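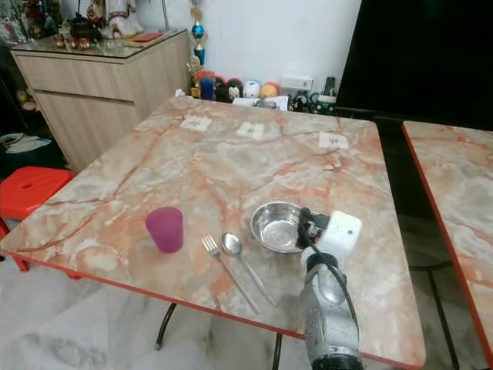 Section 2: Setting up and looking after the Haretti table

I'm Hagos, and I look after the dining room kit at Restmont. Section 1 covered getting the legs on, so I'm going to take it as read that your table is standing up by now (if it isn't, go back, I'll wait). From here on it's the everyday business: getting the top clean, laying a place and not wrecking the red edging. The table is order code 3694 in the Wetel catalogue, in case you ever need to ring up about a part.

Before you start

You'll want two soft cloths, a bowl of warm water and a drop of washing-up liquid. Please keep the scouring pads in the cupboard! The top is lovely and glossy and I'd like it to stay that way.

Laying a place

1. Push down on each corner of the table with the flat of your hand. If it rocks, go to "Levelling the feet" in Section 1.

2. Wipe the top with a damp cloth, working from the far side towards you. Dry it straight away with the other one. Streaks show up terribly on the pale parts of the pattern, and much less on the orange bits, so do your checking on the pale parts.

3. Stand the plastic cup the right way up on the left. We use the see-through magenta ones from Güneş, and they're a bit narrower at the bottom than at the rim, so put them down flat and let go gently.

4. Put the fork next, to the right of the cup, and the spoon to the right of the fork. Handles towards the person sitting down, heads pointing away. I like them on a slant, side by side and more or less parallel. Walid Bataineh lays his dead straight and we've agreed to differ.

5. Add the steel bowl last, to the right of the spoon. Hold it by the rolled rim and keep your thumb out of the inside.

Note: If your table has little white paper squares along the far half, leave them alone. Ours do, and I wipe round them, going gently so the corners don't lift. The cup, the cutlery and the bowl all fit comfortably on the near side anyway. 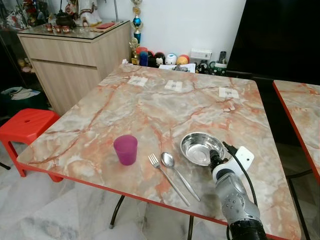
I leave a decent gap between the spoon and the bowl as well, mostly so that I can get hold of the bowl again without sending the spoon skating across the table. It does skate, by the way. Metal on a shiny top makes a dreadful clatter and it always seems to happen at 7 in the morning, when people are trying to drink their tea in peace.

Caution: Don't drag the bowl. Lift it, move it, put it down. A bit of grit under a steel base will leave a scratch, and I've yet to find a polish that gets one out.

Caution: Put a mat under anything straight off the hob. The marble is only a pattern, and I wouldn't trust the surface with a hot pan.

Cleaning after a meal

6. Clear the bowl first, then the cutlery, then the cup. Scrape up crumbs with the side of your hand or a dry cloth before any water goes near them.

7. Mix your washing-up liquid into 1000 ml of warm water. One small squirt is plenty; I overdid it in August and spent ages rinsing.

8. Wipe along the veins, across the veins, whichever way you fancy, then get down with your eye level with the top and look towards the window. Sticky patches stay dull when the rest is shining.
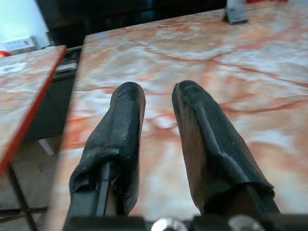
9. Run a barely damp cloth along the red edging, all the way round, corners included. Don't pick at it with a fingernail, however tempting, and if you find a bit lifting, press it back and tell me or Walid the same day.

10. Dry everything off and leave the table bare until the next meal. Spare edging strip and the glue for it are covered in Section 3.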